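Nondeck Home Help > Laundry & Clothing Care > Folding and Storage

Print this page | E-mail this page

Black pants pick up lint and crease when I fold them on the bed

Posted by onora_upstairs

I fold all my laundry on the bed because there is no other flat surface in the apartment big enough. Most of it comes out fine. The trouble is black pants. By the time they're folded they have little specks all over them, and by the time I take them out of the drawer they have a crease across the knee that I can see from the other side of the room.

I have 5 pairs that I wear to work, so this comes up every week. They're a plain matte cotton blend, nothing fancy. I wash them inside out on cold and dry them on low for 24 minutes, then take them out and fold them when I get to it, which can be that night or the next day.

I lay them out flat on the bedspread, one leg over the other, smooth them down, then fold up from the hem.

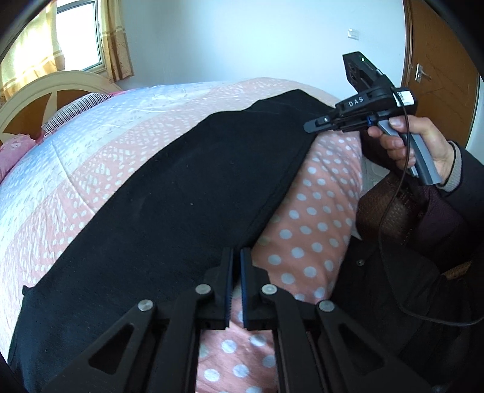
I've tried a sticky roller before folding and it works for that pair, but I go through the sheets fast and the specks are back the next time. Is the lint coming from the wash or from the bed? And is there a better way to fold so the crease doesn't land on the knee? I can't hang them. The closet rod is already full with coats and my roommate's things.

Posted by Koyama Alterations

It could be either one. To find out, roll one pair clean right out of the dryer, before it touches the bed. If it has specks again after you fold it, the bedding is shedding onto it. If it was covered when it came out, look at what you're washing it with. Towels are the usual cause, and so is anything fleece. Wash the dark pants by themselves or with other smooth dark clothes, and clean the dryer screen before the load as well as after.

If it's the bed, put something smooth down first. An old flat sheet in a dark color works well. Keep it only for folding and shake it out a window now and then. A quilted cover holds on to fuzz in the stitching, and black cloth will pick it up when you smooth it with your hand.

For the crease:

Line up the inside and outside seams of each leg, then lay one leg on the other.
Smooth from the waist toward the hem, not back and forth.
Fold in thirds. Bring the hem up past the knee, then fold the waist down over it. On most people's pants the two folds will fall above and below the knee.
Lay them in the drawer without pressing down on the stack.

Don't leave them in the basket overnight. A lot of what you're calling a fold crease is probably from sitting in a pile. Even if you don't have time to fold, lay them out flat over a chair back while they're still warm.

Posted by irier630

roll them. I roll all mine and stand them up in the drawer, 6 across. no knee crease. they get a little wrinkled at the waist but my shirt covers that

Posted by drawerful

I agree with thirds. Also, a barely damp rubber glove takes lint off black cotton and you don't have to keep buying roller sheets. Wipe in one direction. Let them dry before they go in the drawer. I'd skip dryer sheets, they left marks on a dark pair of mine and I had to wash it again.

Filed under: folding, dark clothes, lint, small apartments

Contact Nondeck | Copyright Nondeck Home Help | Back to top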